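Room dresser / backdrop help wanted — Skorkurberg, June

We need one person, poss two, to look after our printed fabric backdrops and the table set. Hanging, clipping, steaming out creases, changing over between set-ups. You'll start with the bookshelf print.
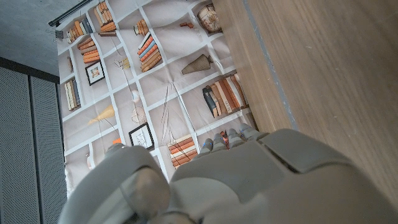

Must be OK on a stepladder. Own steamer handy but not essental. Sewing a plus — hems mostly.

Table is wooden, stays put, needs wiping down and the pens put away at the end of the day.

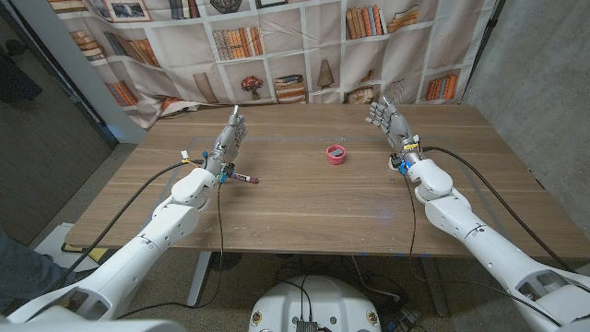
20 hours a week, mornings preferred. Lunch provided. No experience needed, a straight eye is. 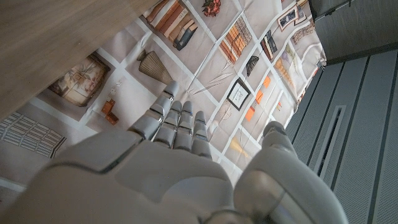
Some lifting, rolled fabric is heavier then you think. Parking at the back.

Short note to Merle Ruddock at Grinico, say when you can start. No CVs over a page please.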